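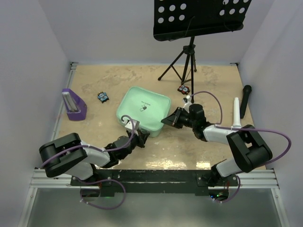

Sep 16, 2019

Hemp bench, second milling run and the repeat on the decarb check

Carried on from where I left the Estetholm flower last time. Two sacks came in, both marked Natura, one from the top field and one from the strip they call Dunbar. The labels on the sacks and the labels on the paperwork don't use the same field names, so I rang and checked before opening anything. Top field on the label is "north" on the form. Dunbar is Dunbar on both. I have written this on the inside of the sample book cover as well, as it will come up again.

Milling

Took the top field sack first. Stripped the obvious stalk out by hand, then through the mill on the coarse screen, then the fine one. Weight going in after stripping was 1,417 g. Weight out was 1,394 g, so a loss of 23 g. I brushed out the mill and got very little more, and have not added it back in as it was mostly what sticks behind the screen and I can't swear it all came from this batch. The material is sticky enough that the screen blinds after a few minutes. Stopping to let the mill cool helped more than brushing did. If anyone else runs this, do it in short goes and keep the hopper less than half full.

Dunbar has not been milled. It felt damp in the middle of the sack and I've spread it on the racks with the fan on low. I'll look again in the morning. Do not mill it before then even if the outside feels dry.

Moisture

Three portions of the top field material in the oven in the usual tins. Two of them agree well. The third is lower than the others and I think I put the lid on late coming out, so it is down for a repeat. No point averaging three when one of them is doubtful. The result goes on the report on a dry weight basis, so this needs to be right before anyone works out a THC figure from it.

Decarb check

This is the part Fergus McIver asked about. He wanted to know whether the short heating step converts all of the acid form or leaves some behind, as the grower had a figure from another lab that was higher than ours for what should be the same crop. We report total THC by calculation from both forms, so in theory it shouldn't matter whether the sample has been heated. In practice I would like to see the two routes come out the same.

Set the block to 140 and let it settle for a good while before loading. Checked with the separate probe and it read a little under in the back row, so I used the front two rows only. Vials loosely capped. Took one out at each interval, straight into the cold rack, then solvent, shake, spin and filter as in the method sheet.

Ran them against the unheated extract on the same sequence. The THCA peak goes down steadily and by the last vial it is small but still there. The THC peak comes up to 3,630 in the vial before last and is slightly lower in the final one. So either some is being lost by then, or the last vial was capped looser than the rest. CBN shows a small rise over the same stretch, which points to the first, but it is close to the baseline and I wouldn't lean on it.

For now: the calculated total from the unheated extract is higher than the total from any heated vial. The gap is small in the middle vials and grows towards the end. That is the wrong direction to explain the grower's figure if the other lab heats its samples. It would fit if they are reporting the sum of the two forms without the correction for the mass lost on conversion. I've seen that done before. Fergus is going to ask them how they work it out.

Lostell

The Lostell software dropped the sequence again after the blank. Same message as last month about the tray. Reseating the tray cleared it. The blank and first standard had to be re-injected, so there are two of each in the folder, and the first pair should be ignored. I have renamed them with an X in front and not deleted them. The injection counter is at over 140 since the guard column was changed, by my tally in the log, and pressure is up slightly from the start of the week. Not bad enough to change yet. There is one guard left in the drawer and I've put more on the order list.

The integration on the CBC shoulder is still poor. I did it by hand for all the runs and used the same drop line each time. It doesn't touch the THC number, but it makes the printout look odd and somebody will query it.

Controlled waste and paperwork

Spent plant material from the first sack is in the sealed tub, weighed and entered. Tub is in the locked cupboard with the standards. The register is up to date to the end of this run. I found one line from the previous page with no initials and it is mine, now signed and marked as late.

The licence copy on the wall is the old one. The current one is in the front of the folder. Needs swapping before the inspection in December, along with the key list, which still has people on it who have left.

To do

Repeat the third moisture tin.

Turn the Dunbar flower on the racks, check the middle, mill if dry.

Heated vials again, fresh caps, all tightened the same, with two at each interval this time. Front rows only until the block has been looked at.

Make up new mid-level standard. The present one is near the end of its date and the last injection was a touch low.

Ask the grower how the two sacks were sampled. If they only took the tops, the THC figure will come out high for the crop as a whole, whatever we do here. The form has a box for this and it was left empty on both.

Send Fergus the raw areas and not only the percentages. He wants to redo the sum himself.

Block switched off, fan on the racks left running.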